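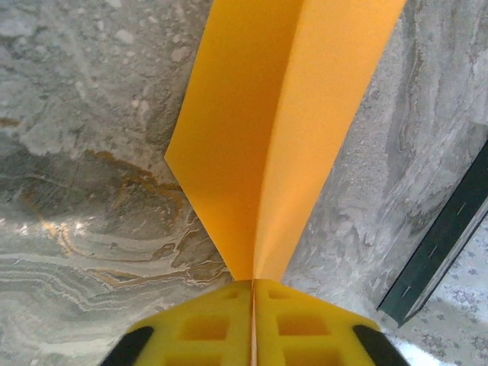

Folded paper held by its lower tip in the ribbed yellow fingers, seen from the wrist camera.

Workshop notes: the Gunn arm, part three

Work on the Gunn arm has moved from the base and shoulder, covered in the last two issues, to the hand. The arm is the shared build at the Tonutstead workshop, with the fingers and wrist being finished at home between bench sessions. The motors are unchanged. The fingers and the control of closing force are new.

The first fingers were solid. They held blocks and tins well enough but crushed anything light, and they left a dent in card at every setting tried. The second set has rectangular pockets in the face of each finger, with ribs left between them. The pockets let the face give a little before the motor meets its limit. Each finger takes 8 hours to print at the slow setting, and the slow setting is worth keeping, as the ribs split along the layers when the job is hurried. Files are in the Grorero folder on the members' drive, under "hand, second set". The older files have been left there for anyone who wants the solid version for heavier parts.

Paper is the test piece for this stage. A sheet folded lengthwise is stiff along the crease and weak everywhere else, so it shows up poor alignment quickly. If one finger arrives before the other, the tip is pushed sideways and the sheet turns in the grip. If both arrive together, the crease stays in line with the seam between the fingers. The sheet should be presented tip first and gripped as low as possible. Gripping higher up spreads the load but flattens the fold, and a flattened fold is no use for the next step, which is to set the paper down on a mark without opening it out.

Closing position is stored as a number from 0 to 1023. For folded paper the left finger is set to 595 and the right to 399. The two values do not mirror each other exactly because the horns sit one spline apart on their shafts. Anyone rebuilding the hand should expect different numbers and should find them by closing in small steps with the power limit turned down. Do not copy the values across and run at full power.

The wrist camera was refitted at the same time. It now looks along the fingers towards the tips, which gives a good view of the seam but very little of what lies beyond a tall object. A sheet held upright fills the middle of the view. For that reason the approach is planned with the hand empty, and the camera is used after gripping only to check the angle of the crease. Glare from polished worktops upsets the edge finder. Lowering the exposure helped; changing the threshold did not.

Still to do: a stop for the right finger, a proper clip for the camera lead, and a repeat of the set-down test with thinner paper. The control board from Pradton has 16 outputs, of which the arm uses fewer than half, so there is room for a second hand if anyone wishes to build one. Spare printed fingers are in the drawer beneath the small lathe. Please write on the bag which set they belong to.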